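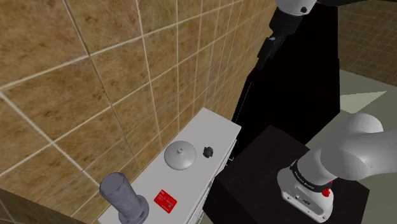
Figure 2. Tiled wall with light grout lines, white counter below (rendered).

Home | Course Outline | Handouts | Reading List | Contact

Handout 4: Grout and Joint Width
By Thandeka Masilela – December
2 comments | 4 shares

Grout fills the joints between tiles. It keeps dirt out, supports the tile edges and takes up small differences in tile size. It does not hold the tile to the wall. That is the job of the adhesive.

Joint width comes first. Tiles that vary in size need a wider joint, and very even tiles can take a narrow one. Measure several from each box before you decide.

Unsanded grout is for narrow joints and for soft surfaces that scratch, such as polished marble. Sanded grout shrinks less and suits wide joints. Epoxy grout resists stains but sets fast – mix small batches.

Color changes how a wall reads. Light grout on dark tile shows the grid. A close match hides it, along with small errors in layout.

Inside corners and the line where tile meets a counter get flexible sealant. Grout cracks there when the two surfaces move.

For next session: read Dambrauskienė, chapter 4, and bring your joint layout for the Narlow kitchen. Drawings go in the tray by the door.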